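January 2018

Best day at Raverura yet. I'm writing this with my shoes still on because if I sit down properly I'll be asleep before I get to the good part.

We started on the new batch first thing. Kyu-ri Sun had the task list printed and taped to the whiteboard, and my name was next to the reaching set, which I'd been hoping for all week. (Kyu-ri Yoon got the drawer set. She says she prefers drawers. I believe her, but only just.) The target is 2000 examples by the end of February, and after this morning I think we'll make it with room to spare!

What I love about the reaching set is how much it shows you about your own hands. You steer the arm, you think you're going straight to the block, and then you play the episode back and you've wandered out to the left and come back in like somebody looking for a light switch. I did 30 before lunch. The first few were awful and I wanted to throw them out, but Chang-ho said keep them, mark them as slow, and let the training side decide. His feeling is that a model that has only ever seen perfect reaches won't know what to do when it finds itself a bit off to one side. I kept them all, even number four, where I went past the block completely and had to back up.

After lunch I went through the wrist camera recordings on the big monitor. I could do this for hours. You know the arm from standing next to it, all the same joints in the same order, and then you get the view from down at the wrist and it's a different animal. The black sleeve folds up like an accordion and takes over half the picture. I stopped on one where the sleeve and the metal section fill the right side, and past them there's nothing but carpet stripes and the gripper, white fingers and black tips, all gone soft and blurry. I saved it to my own folder just because I like it.

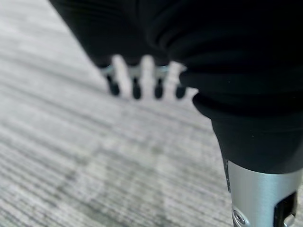 After the coffee break

Long talk with Arif about blur. He wanted to know whether we should be dropping episodes when the fingers aren't sharp, and I said no, and then had to work out why I'd said no, out loud, with him waiting. What I came up with was this: the camera we train on is the camera the policy gets later. If it's going to see blurry fingers when it's working, it had better see blurry fingers while it's learning. Arif liked that but asked how we'd tell ordinary blur from a lens that somebody has put a thumb on. Fair question! We agreed on a quick check at the start of every session, a printed card held up at a fixed distance, one look, wipe the lens if the letters are mushy. He's writing it into the session notes tonight.

The other thing we argued over was the sleeve. Arif thinks it covers too much and wants the camera turned a little outward. I'm torn. Turning it would give us more floor and more of whatever we're reaching for, but then the new episodes won't match the old ones, and we'd be mixing two views in one set without a good label for which is which. Bok-nam says add a field for camera angle and stop worrying. She's probably right. We left it alone for now and I wrote "camera angle field??" on the board in green.

Then back on the controls until closing. 18 more, so much smoother than the morning! There's a point where you stop thinking about the joystick and just look at the place you want to go, and the arm more or less follows your eyes. Kyu-ri Sun watched a few over my shoulder and asked me to do the same reach at half speed so we'd have both. Much harder than it sounds. Going slowly, every little wobble in my wrist shows up in the motion plot like handwriting.

The Drorum people want a sample set to look at, so tomorrow I need to pick out a handful that show the range: fast, slow, one with a correction in the middle. Number four is going in. I've decided I'm fond of it.

Other things for tomorrow:

Ask Chang-ho where the spare cable went.
Rename the second morning folder, it has a space in it and the upload script choked.
Try the reach from the far side, left-handed.
Bring a sweater, the back room is freezing.

Ate leftover rice standing at the counter. Bed.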